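Plastic wrap on furniture in an unheated storage unit, leave it on or take it off?

Noémie Morin
Posted Dec 27, 2022 in Moving & Storage

Hi all! We're in the middle of a move that has gone a little sideways. The closing on the new place got pushed to March, so most of what we own is going into a unit at Stullier, the storage place out on the Prutelar road. It's not climate controlled (the heated ones were all gone by the time I called). It's dry, it has a concrete floor and a roll-up door, and it's exactly as cold inside as it is outside.

I've been going with clear plastic for the big stuff, brown surface underneath, wrinkles everywhere, you get the idea: 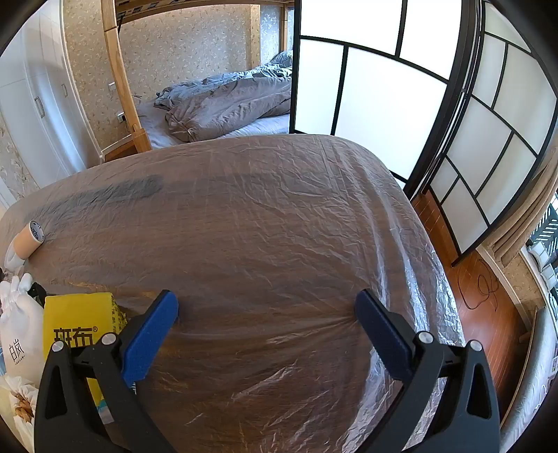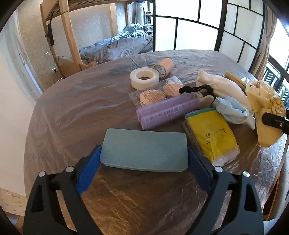
And then my mother-in-law called and told me I was going to ruin everything. According to her, plastic traps moisture and we'll open that door in the spring to mold and white rings on all the wood. She says old bedsheets and nothing else. My brother, who has moved a lot more than she has, says sheets do nothing and the mice will thank me.

So who's right? We've got a queen mattress, a couch (fabric, not leather), a solid maple dresser that was my grandmother's, a dining set, and so many boxes of books. Winters here go up and down a lot, we'll have a week in the teens and then it's fifty and raining. I'm mostly worried about the dresser. I could live with losing the couch, it was $399 on sale and it never was that comfortable!

Also if I'm unwrapping things I need to know fast. The movers (Pylypenko, very nice guys so far) come Friday and I'd like to not be cutting plastic off in the driveway with them standing there.

Thanks in advance, and sorry this got long.

skonlow_dave

Your mother-in-law is right about wood and your brother is right about the couch. Congratulations on a tie.

I kept a three bedroom house in a cold unit for 11 months while we built, so I've made most of the mistakes already. What gets you is the swings. Warm damp air gets in on one of those fifty degree rainy days, it hits furniture that's still at twenty-five, and you get the same thing that happens to a soda can in July. If there's plastic sealed tight around a piece, whatever moisture is under there has a hard time leaving.

For the dresser: no plastic touching the finish. Wipe it down, let it sit in the house overnight, then cotton moving blankets, held on with string or those giant rubber bands. Take the drawers out an inch or leave them cracked so air moves. Some finishes will react with plastic too if they're pressed together long enough. I had an end table come out with a wrinkle pattern in the lacquer and it never did buff out. You could see where every fold had been. My wife put a lamp on it and we don't discuss it.

Same for the dining set, blankets on the top, and the legs can go naked for all I care. If it comes apart, take it apart and tape the bag of bolts to the underside. Not in a box. You will not find the box.

Mattress is different. That one I'd keep covered in plastic, since a bare mattress soaks up smells and dust like crazy, but you want it to breathe a little. Get a real mattress bag with vent holes, or cut a few slits in what you've got, down low on the sides where dust won't fall in. Store it flat if you can possibly give up the floor space. Mine stood on edge the whole time and it had a sag like a hammock.

Couch, sheet first, then plastic loosely over that, open at the bottom.

And get everything up off the concrete! Pallets are free behind half the stores in town if you ask. I'd do that before I worried about wrap at all. Leave a hand's width between your stuff and the walls, too.

beth in the basement

Just throw a couple of those hanging moisture absorber things in there and you'll be fine. We had ours in storage from Thanksgiving on one year, plastic on everything, no problems. People overthink this stuff.

Mice on the other hand. Check for food!! We had one box of pasta we forgot about.

Parkway Lou

I moved 1,162 miles a few years back with a stop in storage in the middle, and I mostly agree with Dave, with a couple of additions.

Don't pack anything on a wet day if you can help it. If it's snowing Friday have the movers lay something down and dry off whatever got wet before it goes in the unit. A damp blanket is worse than no blanket. I learned that with a bookcase.

Tape goes on plastic or on itself, never on wood and never on upholstery. Cold makes some tapes let go completely and others turn into something you need a razor blade for. I used the cheap brown stuff on a painted headboard and took off a strip as long as my arm.

On the books: small boxes only, and don't stack them on the couch no matter how much it looks like a shelf. Mine came through fine in plain cardboard with the lids taped. I did put a sheet of newspaper under each lid, though I couldn't tell you if it did anything.

The moisture absorbers are okay for a closet. In a unit with a roll-up door that doesn't seal, you're trying to dry out the whole county. If you do hang them, don't hang them over anything you like. They fill up with liquid and mine dripped.

If you can, go visit once or twice on a dry day and leave the door up for an hour while you sit in the car with a coffee. Pull out one drawer of the dresser and smell it. If it smells like a basement, you've still got time to do something.

Noémie Morin

Oh this is so helpful, thank you! The dresser is getting blankets tonight. I found two pallets already and my brother is picking up a mattress bag with vents on his way over. I haven't told either of them about the tie.

Dave, one more thing if you're still around: is a mirror okay standing up, or does that go flat too?

skonlow_dave

Standing up, always. Cardboard on both sides, and put it between the mattress and the wall if there's room. Write GLASS on it bigger than you think you need to.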